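Workshop > Who We Are > About the Betcombe Bench

Filed under: Makers and groups, Robotics at home

About us

The Betcombe Bench is a small shared workshop where people build robot arms for ordinary home jobs. We are not a company and we don't sell robots. We have one long room, good light, two 3D printers, a drill press that is older than most of us, and 18 members who pay a monthly fee and have their own key.

The group was started by Roya Ranjbar and Fatemeh Alipour. Roya was repairing sewing machines and Fatemeh was teaching evening maths. They wanted to build a pair of arms which could help Fatemeh's mother in the kitchen, whose hands had become weak. The first arm was built in Roya's garage in May and it could lift a teaspoon. The second one was better. By the time of the fourth, the garage was too cold and too full, and they rented the room at Betcombe.

Our main project is called Oltska. It is a two-armed table robot that any patient person can build with hand tools and a printer. At present we are working on drinks: how to take hold of a bottle, how to bring it near a cup, and later how to pour. We practise on a white table with a white cloth hung behind it, and we use the same kind of things that stand in anybody's kitchen.
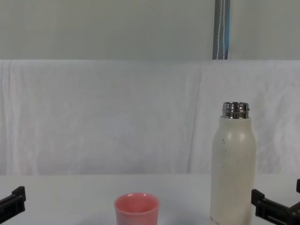
How we work

Members build their own arms, but we share the drawings and we share the mistakes. There is a notebook beside the door - a paper one - where each person writes what they changed and what happened after. Fatemeh reads it every week and puts the useful parts in the common drawings. The present version of the Oltska gripper is number 19. Some of those versions lasted only one evening.

We keep the gripper simple. It has two fingers, each with a flat black pad, carried on posts that are fixed with hex socket screws. You can take a finger off with one key and put on another shape while your tea is still warm. We had a more clever design before, called Plestard, with three fingers and a spring in each joint. It was beautiful to look at and it broke very often, so it is now on the shelf above the sink.

A small camera sits close to the gripper, and we look at its picture when we want to know why a grasp went wrong. For a bottle, most of the work is in the approach. The fingers must be open wide enough and the arm must come in straight, with the bottle in the gap between the pads.

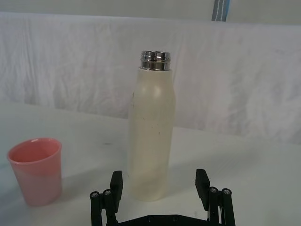
If the arm comes from a small angle, one finger touches first and the bottle turns or falls. We lost many weeks to this before Roya made the approach slower in the last 10 centimetres. It was a change of one line in the program. The full explanation is in the notebook, with her drawing.

Joining us

You don't need to be an engineer. Our members include a baker, a retired bus driver and two students. New people start with the Chávez kit, a single small arm which takes about a month of evenings to build, and after this they choose their own project. The kit stays in the workshop, but you may borrow it for a weekend if the organisers of that month agree.

Tools, screws and glue are included in the fee. Printing material you pay by weight. Children are welcome together with an adult, and please tie back long hair near the drill press. The room is open to visitors in the evening from seven o'clock - knock loudly, the printers make noise.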